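The Sorting Year

by the author of The Gramstead Road

The summer my aunt died I was given her shop to empty. It was on the main street in Pretmont, between a bank and a place that fixed shoes, and it had sold sewing goods since before I was born. The sign said Gevetti, after the man who had it before her. She never changed it. People in town called her Mrs. Gevetti and she answered to it.

I was between jobs and I had a car, so the family decided it should be me. My brother sent a check for gas. My mother said to keep the good scissors.

The lease ran to the end of August. I slept in the room upstairs, on a cot, with the window open and a fan going. In the mornings I went down and started on whatever was closest to the stairs. There were zippers in every color, sorted by length. There were cards of buttons with one or two missing. She had kept the cards anyway, and on the back of some of them she had written who bought the missing ones and what they were for. Blue coat, school. Replaced after dog.

I read the first few and then I made myself stop, or I would have been there until winter.

I bought baskets at the hardware store to sort things into. One was for keep, one was for sell, and the last was for the things I didn't know about. By the third day I had put almost everything in the last one. 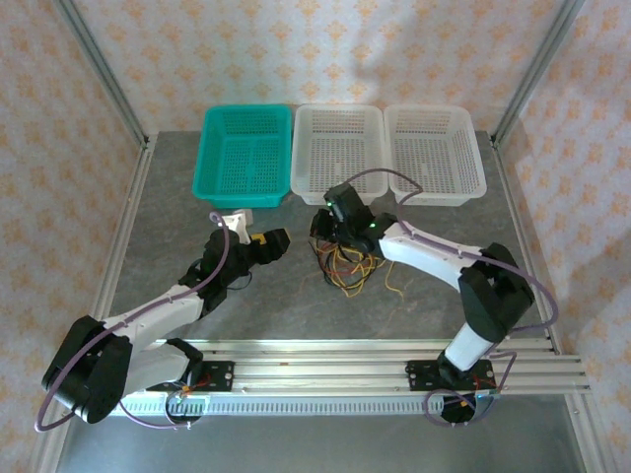 One green basket and two white ones.

A woman came to the door most afternoons. The sign was turned to Closed but she knocked on the glass until I came. The first time, she wanted elastic. I told her the shop was shut for good, and she said she knew that, she had been at the funeral, and did I have the half inch or only the quarter. I found her the half inch. She tried to pay and I wouldn't take it, and she put the money on the counter and left.

The next day she came back for thread. The day after that she didn't want anything. She sat on the stool by the cutting table and watched me work.

"You're throwing that out?" she said.

It was a bag of shoulder pads.

"I don't know who would want them," I said.

"No," she said. "I don't either." But she got up and took the bag out of the trash and put it on the shelf again, and I let it stay there.

She told me things about my aunt in no special order. My aunt had once closed the shop for two weeks and gone to Gramstead on the bus, and when she came back she had short hair. She could not stand the smell of oranges. She had lent money to half the street and wrote none of it down. I had known my aunt all my life and I had not heard any of this. To me she was a person who came at Christmas, brought a tin of cookies, and left before dark.

"What was in Gramstead?" I asked.

"A man named nothing you'd know," the woman said. "He sold wire. Or he sold fences, and the wire came with it."
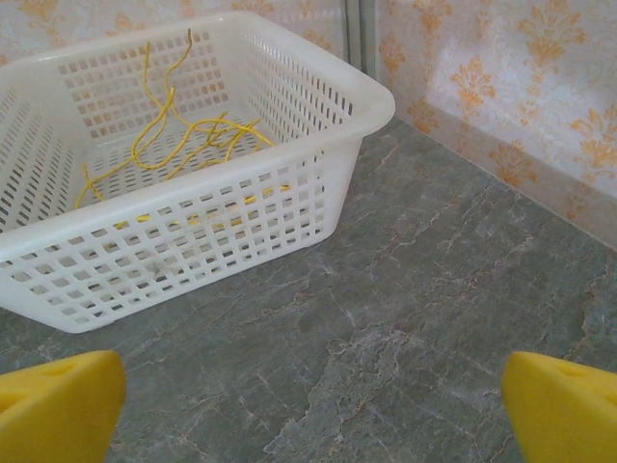
I thought about that for several days. I looked for a letter, though I told myself I was only clearing the desk. The desk had receipts in it going back 19 years, held with rubber bands that broke when I touched them. There was a bus schedule. There was a postcard of a lake with nothing written on it and no stamp. I put the postcard in with the things I didn't know about, then took it out and put it in my shirt pocket.

A dealer from a company called Sison drove over to look at the stock. He walked up and down with his hands behind him. He offered one price for everything, fixtures included, and it was low. I said I would think about it. He said the price was good for 13 days and gave me a card.

When I told the woman, she was quiet for a while. She had brought a thermos, and she poured coffee into the lid and passed it to me.

"Would he take the stool?" she asked.

"He'd take all of it."

"I've been sitting on this stool since my husband was in the army," she said. "She used to tell me to get off it so customers could sit down. I was a customer. I told her so."

I asked her what she thought I should do. She said it was none of her business. Then she said the man from Sison had shoes that had never been walked in, and she wouldn't sell him a pin.

I sold it to him anyway. There wasn't anyone else, and the bank wanted the space. His men came early with a truck and had the place empty by lunch - the zippers, the buttons, the long table with the brass ruler set into the edge. I signed the paper on the hood of my car. I had held back the good scissors for my mother, the postcard, and more than 18 of the button cards, picked without much thought from the top of the box.

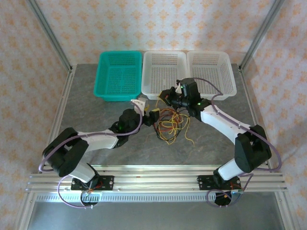

The stool I had carried out the night before. I knew which house was hers because she had pointed it out once from the doorway, the one with the low wall and the bent mailbox. There was a light on in the kitchen. I set the stool on the porch and stood there with my hand up to knock, and I could hear a radio going, and somebody running water.

I didn't knock. I went back and slept on the cot, and in the morning I was busy with the truck.

She came by in the afternoon, the same as always. The shop was bare by then and our voices sounded wrong in it. She looked at the marks on the floor where the shelves had been.

"There's nowhere to sit," she said.

"No," I said.

So we stood. She had brought the thermos. We passed the lid back and forth until it was gone, and then she asked me if I had kept any of the half inch.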